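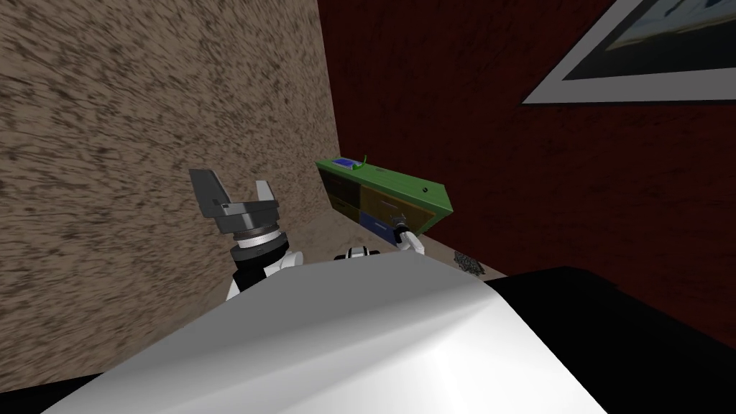 Rolberg Textured Wall Paint, 4 L

Water-based interior paint with a fine mineral filler, for living rooms, hallways and bedrooms. Dries to a low-sheen finish that hides small cracks and old filler marks. Not for bathrooms or outside walls.

Coverage: 70 sq ft per liter on smooth plaster, less on bare brick.
Recoat after: 4 hours
Item no.: 241

Stir well before use and again after each break. Apply with a long-nap roller - a foam roller leaves the filler behind. Prime new drywall with Eskildsen Base Coat. Tinted cans are mixed to order and can't be returned.

Color cards are free with any order. Sample pots hold 60 ml.

Filed under: Paint & Walls > Interior > Textured

We use cookies to remember your cart. Accept | Settings

Related items
Eskildsen Base Coat, white
Zutora Long-Nap Roller
Pomolari Masking Tape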